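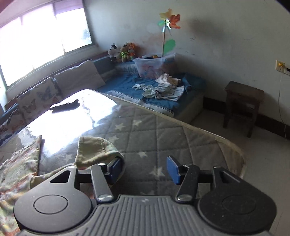
Sevlow Hand Gripper

The Sevlow Hand Gripper is a hand-held two-finger gripper used to try out finger pads, linkages and wrist cameras before they are fitted to a robot arm. A person holds it, works the fingers and picks things up with it, while a camera on the tool looks forward over the mechanism toward the fingertips. It was developed at the Sevlow workshop in Raststead and is best known for its part in the Tranineck comparison, a long series of trials on soft household goods that set it against two other grippers.

The tool is often called simply "the Sevlow" by the people who use it, and the name covers both the gripper itself and the camera mount that came with it from the second version on.

Design

The fingers are carried on a linkage that keeps the pads facing each other as they open and close. A ribbed gray plate runs down the middle of the body, between two rounded black housings. The housings narrow toward the front into arms with triangular cutouts, and metal pins and caps mark the joints. The blue pads have a black backing and can spread wide apart, a real pleasure for anyone who has fought with a narrow gripper and a thick sleeve!

Much of the charm of the design is that the working parts are out in the open. A user can watch the links lean outward as the fingers spread, and a joint that has begun to stick can usually be found by eye. The camera has the same view. In a recording made with the tool, the lower part of the view is taken up by the gripper, and the goods and the tabletop fill what is left. Early users asked for the body to be moved out of view altogether. The workshop tried it, found that people reviewing the recordings had trouble judging how far the fingers were from the cloth, and put the body back.

Versions

The first version had fixed fingers with flat pads and no camera. It was good at boxes and poor at almost everything else. Thin cloth slid out from between the pads unless a fold happened to be standing up, and the pads wore smooth at the tips.

The second version brought the camera mount and the linked fingers. The pads became removable, held from behind so that nothing stood out on the gripping face. This was the version that went to Tranineck in January, and it is the one most people mean when they talk about the tool.

A third version changed the spring in the handle and little else. Users with smaller hands had found the second version tiring over a long session, and the softer spring cured most of that, at the price of a slightly slower opening.

The Tranineck comparison

The comparison took its name from Tranineck, the test group that ran it. The group wanted to know which of 3 hand-held grippers gave the best results on clothing and bedding in ordinary rooms, with ordinary light and whatever furniture was already there. The Sevlow was tried alongside a parallel-jaw tool known as the Zheng gripper and an unnamed cable-driven gripper built by the group itself.

Each gripper was used for 1000 attempts. An attempt counted as good if the item was lifted clear of the surface and set down again without being dropped or dragged. The people holding the tools switched grippers partway through each session, which kept a tired wrist from counting against the same tool every time.

The Sevlow did best on thick and crumpled items such as shirts and jackets, where its wide opening let the fingers come down on either side of a bunch of cloth. The Zheng gripper was better at flat edges. Its thin jaws could slip under a hem lying tight against a table, something the Sevlow managed only when the cloth had a little lift to it. The cable-driven gripper had the gentlest touch of the three and handled knitwear beautifully, but its cables stretched and had to be tightened after every 200 attempts.

The group's report gives a good deal of space to table coverings, a subject that had hardly been touched in earlier write-ups from the workshop. Clear, glossy covers were the hardest. Cloth tended to cling to them, and the window light they threw back could wash out part of the camera view. Printed or stitched patterns under a clear cover caused their own trouble for software looking for the edge of a garment, which sometimes settled on a stitched line or a printed shape.

Pads

Four kinds of pad were tried during the comparison: soft blue, firm blue, black ribbed and a sticky clear pad that was dropped early. The sticky pad held thin cloth wonderfully and then refused to let go of it. It also picked up lint at a startling rate.

Of the others, the soft blue pad was the favorite. It gave a little against buttons and seams, so that a garment caught by its thickest part was less likely to twist. The firm pad lasted longer. The ribbed pad was preferred for towels and for nothing else, although a few users have stayed loyal to it.

Pad color turned out to matter on camera. Blue showed up well against light cloth and most tabletops, and the tips could be followed even in a dim room. Against blue bedding they were harder to pick out, and the report suggests keeping a second set in another color for such work.

Camera and handling

The camera on the second version is fixed, with no tilt. Moving the mount changes how much of the far side of a room comes into view, and sets of recordings made with different mount positions do not mix well. Workshop notes advise marking the position before the first attempt and checking it at every pad change.

Exposure is the other common complaint. A bright window ahead of the tool can turn nearly pure white while dark objects on the table lose their detail. Locking the exposure on the tabletop helps with the near part of the view. Some users prefer to leave it automatic and turn the table, or themselves, away from the glass.

Dust shows readily on the black housings. It does no harm to the mechanism, but grit in the forward joints makes the fingers close unevenly. The usual care is a dry brush after each session and a change of pads after 700 attempts, sooner for the soft ones.

Later use

After the comparison, Tranineck kept the Sevlow for clothing and the Zheng gripper for table linen. The workshop in Raststead took up the idea of a thinner fingertip, and a trial set of tapered pads was made for the third version. These slide under a hem far more easily than the standard pads, with some loss of grip on heavy cloth. Both kinds fit the same backing and can be swapped without tools.

See also

Zheng gripper
Cable-driven gripper
Finger pad
Wrist camera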